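Stories > Short Fiction > The Night Shelf

The picker at the Fadcombe store stopped at four in the morning with a pink bottle in its grip. By the time I got my coat off it had let go, and the log said the same thing 29 times: slip, retry, slip.

It was a Flonivex, three years old. I locked out the arm and pulled the finger pads. They had gone shiny. I fitted new ones from the Dobre kit and torqued the screws. Then it wanted teaching again, and for that you use your own hands. 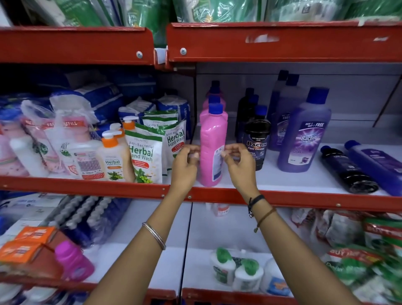 Aisle work, pink bottle, both hands near the shoulder.

I held it high, under the cap, the way I wanted the machine to. I did the pink one until the grip table was full, then started on the black floor cleaner.

At 66 percent the upload stalled. I ate a Grososia bar and restarted it. When it finished I took off the lock, stood back behind the tape, and pressed the green button. The arm came down over the bottle and waited for me to confirm.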